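Home | News | Workshops | Projects | Contact

Bostow shared workshop opens its robot arm bench to members
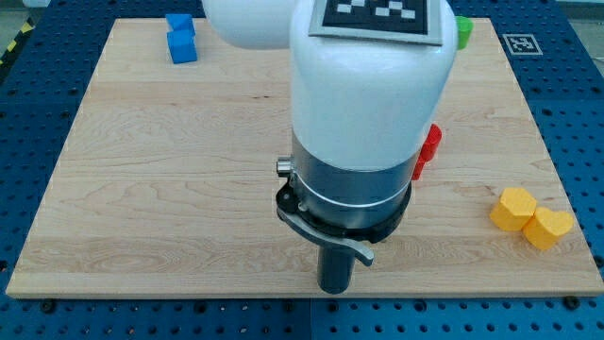 Bostow, the shared workshop, has finished its first robot arm bench and will open it to members in April. The project, named Jurnel, took 800 hours of members' time and was paid for with a grant of £3,000 from the Bastari fund. The arm works over a blue perforated table, so parts can be fixed wherever a job needs them. For the sorting task, a pale wooden board is laid on the table with bolts close to its front corners, and the arm is set to work on coloured pieces such as blue cubes and yellow hearts. A square marker on the arm and another on the table beyond the board are used to check positions before each run.

Members wrote the control software themselves. It logged 1,214 practice moves over the winter, and the logs will be shared with anyone building something similar at home. The end tool was designed with Atallah, a small parts maker, and the drawings are free to copy.

Bench sessions will run in the evenings from 7pm and are limited to members who have done the safety induction. There are 24 places on the first induction course. Booking is through the workshop office.

Filed under: Community, Making, Robotics

Comments

benchrat: Will the drawings be in metric? Last lot weren't.

Pia_M: Is the induction free for concession members?

oldlathe: Good to see this done. Please can someone fix the extractor next.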